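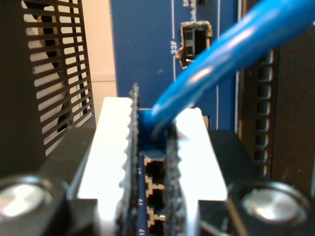
Danai Spanos opens the kitchen at Cellia at six in the morning, and the first thing she does is check the beans. They have been soaking since the night before, and on a Wednesday there are two big tubs of them, enough for lunch and most of dinner.

The restaurant has 831 recipes on file, nearly all of them from her mother's side of the family. Only a small number ever reach the menu. Spanos keeps it to one page, with seven starters and six main dishes, and changes it when the season does. In March that means artichokes, wild greens and a lamb stew with egg and lemon that regulars start calling about in February.

Her business partner, Michalis Galanis, runs the dining room. He worked in hotels before this and says he got tired of serving food he didn't want to eat. The two of them took over the lease from a pizza place and kept the oven, which now handles the bread, the roasted vegetables and a whole fish for two. 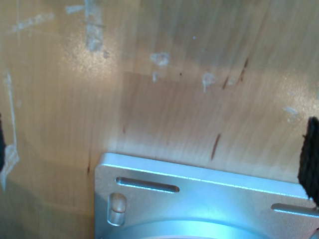 The fish is the most expensive thing they sell, and it goes fast. Galanis tells people to ask for it when they book. The rest of the menu is priced for the neighborhood – a bowl of bean soup with bread and olives costs less than a sandwich at most of the cafes nearby.

Business was slow at first. Then the kitchen started doing trays of stuffed peppers to take home, and on a good week it now sells up to 1,000 peppers. Spanos hired a second cook, Saeed Shirazi, mainly to keep up with them. He has since added a rice dish of his own, with dill and fava beans, and it has stayed on the menu through two changes.

The wine list is short and all Greek, with most bottles also sold by the glass. Dessert is either yogurt with honey or an orange cake soaked in syrup. Cellia is closed on Mondays, and dinner tables by the window need to be booked a few days ahead.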